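Doorway Approach Rule (mobile two-arm robots)

From the Household Robotics Practice Wiki, main article space. Last reviewed Friday, March 9, 2018.

The doorway approach rule is a bit of good practice for two-armed mobile robots that have to get from one room into another. It says, in short, that both grippers come up and in before the base reaches the opening, and that they stay there until the base is through. I've been keeping this article going for a while now (I do simulator test runs for Selevum, so take my biases as read) and I'm still fond of this rule, because it's simple enough to check from a single view over the robot's own body.

Where the name comes from

The first written version I know of is a note by Marlene Teixeira in the Pirnora house handbook, where it's called "hands in at the door". Brelteck picked it up with slightly different wording and the longer name stuck. You'll still hear both, and a few of the older Pirnora people just say "hands in", which can be confusing if you're new and standing beside an actual person!

The ready posture

The handbook asks for open fingers pointing at the ceiling, wrists forward of the body, and one gripper on each side of the centre line with clear floor showing between them. That gap matters to me more than the rest. If you can see floor through it you can judge your heading, and if you can't, you're guessing.
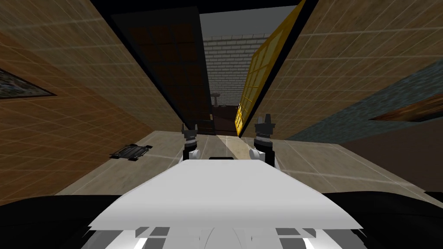
Page 3

Simulated rooms are where most of us practise this, and a narrow passage like the one here, with the grippers open and upright and the white brick wall and pedestal sink way down the far end, is the sort of layout I like for it. Pick something distant and line up on it. A sink is great. A picture hung along a side wall is a rotten choice, as you'll drift toward it.

Anything flat on the floor near the walls counts as an obstacle under the Brelteck wording, even if the base could roll over it. Pirnora leaves that to the operator. I side with Brelteck here — a mat is harmless right up until a wheel bunches it against the door.

Panels, doors and things you can see through

This is the part of the rule people argue over. Teixeira's note treats every door or panel as solid, whatever its colour or finish. The Assunção revision added a paragraph on lattices and translucent sheets, on the grounds that operators were reading the see-through bits as free space and steering an arm at them. The yellow-framed panel below, with its grid of bars over olive-tan sheets, would fall squarely under that paragraph, and so would the lattice strip beside its base. Watch the lower edge and keep checking it as your view of the room beyond changes. 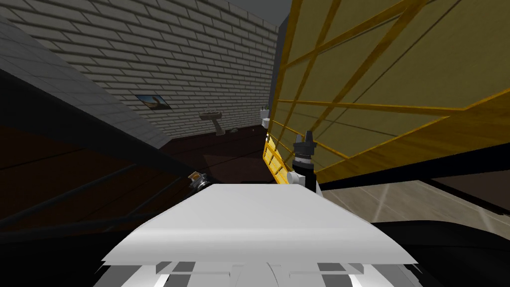
Logging a run

Each approach gets its own entry: start pose, gripper posture, any contact, and who was driving. Our set at Selevum stands at 1,965 entries, and 700 of those were redone after the posture wording changed (a long March, that one). Please don't merge a retry into the original entry. I know it's tempting when the first go was a two-second bump, but the bump is the bit we want to read later on.

See also: Base clearance; Gripper parking; Translucent surfaces in simulation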